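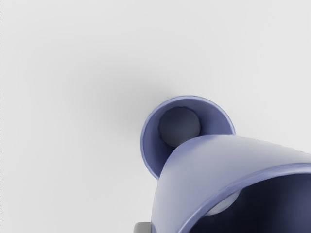
Figure 2. Small lavender-blue cylindrical cup on a plain pale surface, seen almost directly into its opening (computer rendering).

4. Cups kept for guests and cups kept for the household

Most of the households in the Erus study own more cups than they use in a normal week. The diaries described in Section 3 were kept by 62 households in July, and each was followed by a visit in which the person who had filled in the diary was asked to talk through what was in the cupboard. This section draws on both. It deals first with the division between guest cups and everyday cups, then with breakage and replacement, and last with the size of the cup, which came up more often than we had planned for. A plain cup of the kind in Figure 2 belongs to the everyday group as our households described it: no handle mentioned, no saucer, bought singly or given away with something else.

4.1 The division in the cupboard

Earlier writing on household crockery tends to treat the guest set as a store of family standing, brought out on fixed occasions and otherwise left alone. We found the set itself almost everywhere, but the occasions were much looser than this account suggests. In the older streets near the river, guest cups came out for in-laws, for people from the mosque or the school, and for anyone arriving to discuss money. A neighbour who called in every day was given an everyday cup, and several people told us that offering such a neighbour a guest cup would seem cold. One woman in her seventies said that when her sister-in-law started bringing her the gold-rimmed glass, she knew there had been talk.

In the newer flats on the Cherkaoui estate the division was weaker. Kitchens there are small and open to the sitting room, so the cupboard can be seen from where the guest sits. Some households had moved the guest set to a bedroom or to a relative's house. Others had stopped keeping one and served everybody from the same shelf. These were mostly younger couples, although two were retired people who had moved from large houses and had given their sets to daughters. Of the 238 visits by guests recorded in the diaries, 78 were served from a set kept apart for the purpose. The rest were served from everyday cups or from a mixture of the two.

Mixture deserves more attention than we gave it when designing the diary. The form had one box for guest cups and another for everyday cups, and people who had used both ticked one and wrote a note in the margin. The notes show a fairly regular pattern. The oldest guest and any guest from outside Erus received the better cup, and the host, the children and the family's closer friends took what was left. When a set had lost pieces, the host made up the number with an everyday cup and kept it for herself. We have counted these visits under whichever box was ticked, and the figure for guest sets is likely to be too high as a result.

4.2 Breakage and replacement

Cups are broken while being washed far more than while being used. Diary keepers gave the same few causes: a crowded sink, a tap set low over the basin, children helping. Guest cups were washed separately and by hand, often by one person who did not let others do it. Everyday cups went in with the pans.

What happened after a breakage depended on the group the cup came from. A broken guest cup was a small event. It was mentioned to other members of the household, and in some cases the pieces were kept for a time in case a match could be found at the Prukenus market, where odd pieces from old sets are sold from crates. A broken everyday cup was thrown out and replaced whenever someone next passed a shop that sold them. Colour was chosen without much thought. Only a handful of people could say why they had picked the colour they had, and the commonest answer was that it was the one on the shelf.

Sets bought from Previk, the department store in the centre of town, are a special case. Until it changed supplier the store sold single replacements for its own sets, and older residents planned their purchases with this in mind. Once the single pieces were withdrawn, a set of 12 with two broken was often moved down to everyday use, and a new set was bought when there was a wedding or an engagement to prepare for. Several cupboards therefore held a run of former guest sets in order of age, the oldest nearest the cooker.

4.3 The size of the cup

We did not ask about size, but most people raised it. Small cups were linked with longer visits. They have to be filled again, and each filling gives the host a reason to get up and the guest a chance to say that she must be going. With a mug the visit has one end, and it comes when the mug is finished. Salma Lamrani, who carried out the visits on the Cherkaoui estate, noted that residents who had changed to mugs spoke of their guests as being in a hurry, while residents who had kept small cups complained that theirs would not leave.

It would be wrong to make too much of this. People who expect short visits may choose mugs for that reason, and the diaries cannot show which came first. Work patterns differ between the two parts of town as well, and shift workers on the estate receive most of their guests in the hour before they go out. What can be said is that hosts in both areas treated the size of the cup as a choice they could explain, which they did not do for its colour or, in most cases, its shape.

The question of who pours, and whether a guest may pour for herself, is taken up in Section 5 together with the material on trays.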